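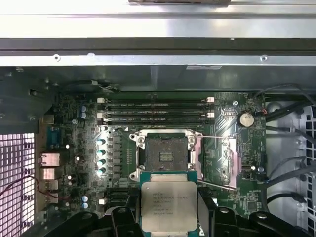
Today is the day of the processor change in my old workstation. I waited since March for a free evening, and now I have tea and a good lamp. Small thread for those who also keep an older machine alive.

2/ The new one is also an Intel Xeon, used, from a small shop in Plovden. I paid 53 for it and 17 for the shipping. The same model was 115 in another shop, so I am content.

3/ First work: the cooler. The old paste was hard like chalk. I let the machine run a little before, so the paste becomes soft, then I turned off the power, pulled the cable and took the cooler off slowly. Please do not pull with force.

4/ This socket has two levers. You open both, then the metal plate swings to the side. The memory can stay in its slots, it does not disturb.

5/ The pins are in the socket and they are very fine. I looked at them from all sides with the lamp before I did anything more. One bent pin and you can look for a new board.

6/ The processor must go in flat and with the notches in the right place. No pressing. If you feel you must press, take it out and look again.

7/ My friend Ingeborg Reuter asked if she should change the small coin battery at the same time. If yours is many years old, yes, I would do it. Mine I changed last winter, so I leave it.

8/ Next is the new paste, one small drop in the middle. Then cooler, cables, and the BIOS. I will write here which temperature I get under load. The old one went up to 90 and I did not like it.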